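FPS 2 – Residential Fire Safety
Unit 4 Notes: Portable Heaters and Fuel Storage

Read before the Puleo Hall session. Bring your copy of the Tarko worksheet, which we will fill in during the second hour.

What this unit covers

Portable heaters are used most in the first cold weeks, which in our area means October. Many have sat in a closet or garage since the previous winter. This unit deals with how they start fires, how fuel should be stored, and what to look for during a home visit. Central furnaces and chimneys come later, in Unit 11.

Terms

Flash point: the lowest temperature at which a liquid gives off enough vapor to ignite when a flame or spark is present. Gasoline gives off that vapor well below freezing. Kerosene has to be warmed above normal room temperature first.

Radiant heater: warms people and objects directly in front of it. The element or mantle is usually exposed behind a guard.

Convection heater: warms the air, which then circulates. Surfaces may still be hot enough to burn skin.

Clearance: open space between the heater and anything that can burn. Use 3 feet on all sides unless the manufacturer asks for more.

Where heaters go wrong

Most heater fires in homes start with something too close to the heat. Bedding, curtains, clothes hung up to dry and upholstered furniture are the usual first items. A heater that was placed correctly in the evening can end up too close when a blanket slides off during the night.

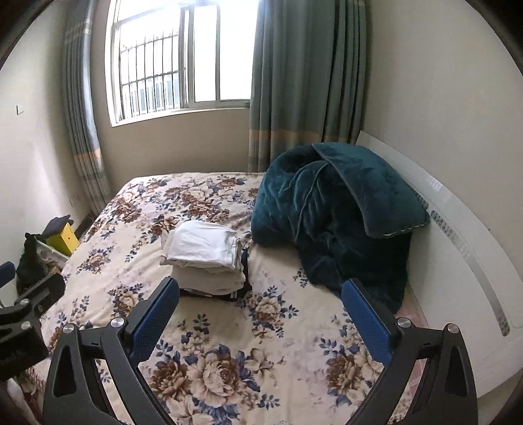 Page last changed: Thursday, May 15, 2025

Bedrooms need separate attention. People are asleep, the door is often shut, and the room may be small. A fuel-burning heater should be turned off before anyone goes to bed. In a small closed room it also uses up oxygen and can produce carbon monoxide. Check for a working smoke alarm inside the bedroom and another in the hallway, and a carbon monoxide alarm outside the sleeping area.

Electric heaters should be plugged straight into a wall outlet. Extension cords and power strips can overheat under the load. Feel the plug after the heater has run for a while. If it is hot, stop using that outlet until it has been checked.

Fuel storage

Keep kerosene in a container made and labeled for kerosene. Blue is the customary color. Red is for gasoline. Do not reuse one for the other, even after rinsing. Store it outside the living area, away from ignition sources. Refuel outdoors, with the heater off and cool.

Case for discussion: Després Street

Read case 3038 in the packet. The occupant had a Zaltine convection heater and two unlabeled cans in an enclosed porch. Be ready to say:
- which item you would deal with first
- what you would tell the occupant about the cans
- what belongs in the written report and what does not

For next time

Finish the Tarko worksheet, both sides. Draw a floor plan of one bedroom and mark every place a heater could stand with full clearance. Some rooms will have none. If so, write that on the plan and hand it in anyway.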